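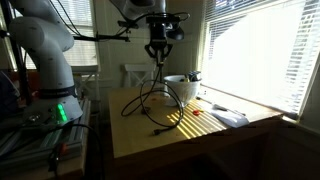
Amparo had the arm on hold when Jirayu came in with the coffee. He put the cups on the floor by the door, because she didn't allow drinks near the table.

"Where are we?" he asked.

"Sixty-seven," she said. "I want to finish this set before lunch."

The task was called Cable, and that was all the sheet said. Pick up the cable by one end, lift it, lay it down in a coil. A person could do it while talking on the phone. Amparo had been doing it through the controllers since July, first at the office and now at the house Söderlund rented for them, and she still lost one try out of every five.

She took hold of the grips again. The fingers were closed on the end of the cable, and the rest of it hung down and spread out in loops over the wood. She moved her right hand an inch. The arm moved an inch. The loops swung and she waited for them to stop.

"You're waiting too long," Jirayu said.

"I'm waiting until it stops."

"It learns the waiting too. Then it'll stand there like you."

She didn't answer. She brought the cable down on the left side and began to turn. The first loop lay flat. The second one rode up over the first and slid off toward the bowl. She stopped, backed up, and tried to drag it free, and the plug at the other end caught under a loop and pulled everything crooked.

"Throw it out?" he said.

"No. Keep it. I'm going to fix it."

It took her two minutes. She set the end down, opened the fingers, went around to the plug, picked that up, and pulled it clear. Then she went back to the first end and laid the rest. The coil came out more like an egg than a circle. She pressed the pedal and the recording stopped.

Jirayu wrote on the sheet. He had neat handwriting and he used a box for every number. "Sixty-eight," he said. "Recovered."

"Put that I changed ends."

"There isn't a column for that."

"Then put it in the margin."

He put it in the margin. He handed her a coffee and she went to drink it by the door, rolling her shoulders. Her forearms hurt in the place where they always hurt.

The man from Söderlund was named Enau. He had called the night before and asked how many good runs they had in all. Jirayu had told him 3059, counting everything back to the office. Enau had asked how many of those were clean. Jirayu had said he would check, and then he hadn't checked, and he had been thinking about it since he woke up.

"He only wants the clean ones," he said now. "He'll cut anything where you go back."

"Then it'll never learn to go back."

"I know that."

"Did you tell him?"

"I said I'd check the number."

Amparo looked at him over the cup. She had taught school for a long time before this, fourth grade mostly, and she still had the look. She told him once that long division was the same. You could show a kid the right way all day long. What the kid needed to see was somebody get it wrong at the board and find the place where it went wrong.

"Let me talk to him," she said.

"He doesn't like talking to operators."

"He'll like it fine. What time does he get in?"

"Two."

She finished the coffee and went back to the controllers. The sun had moved a little on the table. Jirayu pulled the cable loose and dropped it in a heap, a worse heap than the sheet called for, with the plug tucked underneath.

"That's mean," Amparo said.

"You wanted him to see you go back."

She put her foot on the pedal. The arm came down, and the fingers opened over the heap and stayed there while she looked for the end. She found it on the far side, under two loops. She went in slowly, closed on it, and lifted. The plug dragged, caught, and held.

"Okay," she said. She set the end down again and started around to the other side.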